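### 4.2 Pouring with two arms

I'll admit the pouring task is the one I was most nervous about. Folding and stacking forgive a lot, but pouring needs both hands to agree on where they are - and our Psarras policy only sees what the head camera sees. We gave it 148 demonstrations, all recorded by the same three operators in our Jardale lab, and then let it run with no hints about which arm should move first.

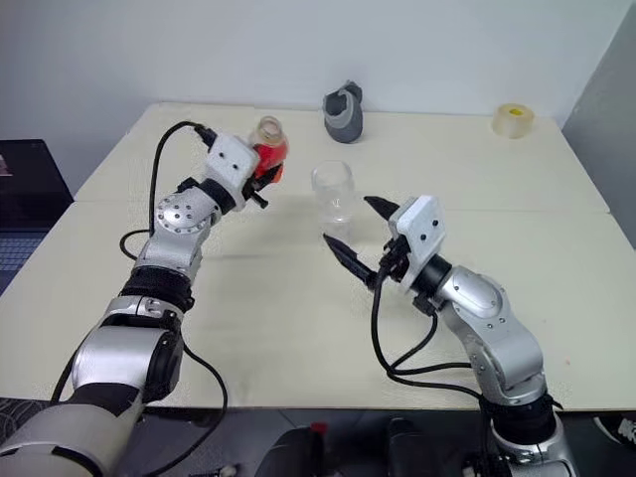 The first thing I wanted to know was whether the arms would wait for each other. With the Stukia baseline they mostly don't. One arm rushes ahead, the other is still hunting for its grasp, and the timing falls apart from there. So we added a small shared token that both arm heads read at every step, and we kept everything else the same (same data, same training budget, same camera). I like this kind of test because it's cheap to run and hard to argue with!

We ran 13 trials per setting and repeated the whole thing with 3 random seeds. The plots from Etonlow's scoring script are in the appendix if you want every wiggle.

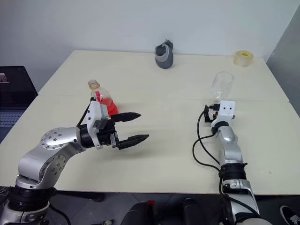
**Figure 3.** Pouring task with a bottle of red liquid and an empty clear cup. Left arm gripper open near the bottle, cup held up at the right arm.

One reviewer asked whether the shared token is just a fancy clock, and said a plain step counter might do the same job. Fair point, so we tried it. The counter helps early in a trial, when both arms are reaching, but it has no way to slow down after a bad grasp. The shared token does, and the waiting behavior shows up in all three seeds. We still don't know how well it carries over to objects outside the training set.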